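From: Setsuko Wada
To: chores-and-machines list
Date: 18 May 2024
Subject: Re: Are we any closer to a machine that puts the dishes away?

Arance wrote:
> I run the dish room at a cafeteria and we do 2000 pieces on a busy day.
> Every few months a salesman tells me a robot can unload and sort it all.
> The last one was from Prultov. Nice video, every plate the same size and
> every plate facing the same way. Is anybody on this list using one for
> mixed dishes, the kind that come back in a heap? I don't need it to be
> fast. I need it to not need a person standing next to it.

Short answer: no, I don't know of anyone running one on mixed dishes without a person nearby. Longer answer follows, and it comes from a small shop that has tried, so take it as one report.

We split the job into parts, and the parts are not equally hard. Racks of identical plates are fine. If the plate is always in the same slot, an arm can pick it up all day, and it could have done that years ago. Sugawara put in a cell like that last August and as far as I know they are happy with it. But they buy one plate and one cup and they throw out anything chipped.

A heap is a different job. The machine has to find each thing, decide which way up it is, decide where to grab, and get the fingers in without hitting the wall of the bin or whatever is lying against it. Bowls are better than I expected. The rim gives two fingers something to close on, and color doesn't seem to matter much. A shiny inside surface does matter, and the camera will sometimes report a hole where there is only a reflection.

Our longest run was 939 picks, bowls and sponges and odds and ends tipped into a bin. It stopped 31 times for a person. You can call that good or bad depending on what you are selling. For your dish room it means somebody walks over, moves a bowl away from the corner, presses the button and walks back. If that person is already there doing something else, maybe it is worth having. If you have to hire them, it isn't.
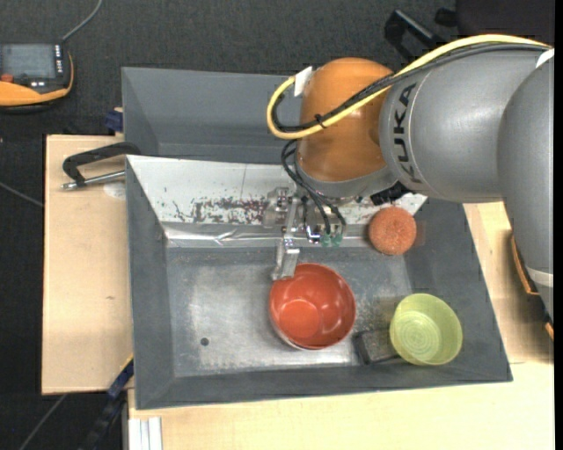

Corners are where most of our stops came from. A bowl that sits tight in a corner has only part of its rim free, and the planner often refuses it because the wrist would touch the side. Sloped walls help some. Things that overlap are the next worst. If a bowl is resting on the end of something flat, you want to take the bowl first, and the software does not always work that out.

Sponges gave us no trouble to pick up. Putting one down in a set place is harder because it stays stuck to the finger now and then.

On Prultov, I haven't used their system. I would ask them to run your dishes, in your bin, tipped in by you, for 2 hours with their people out of the room. Pladadska agreed to that when we asked, and we learned more from it than from all the brochures.

I have the stop log as a spreadsheet, with a column for the cause of each stop. Write to me off list if you want it.

Setsuko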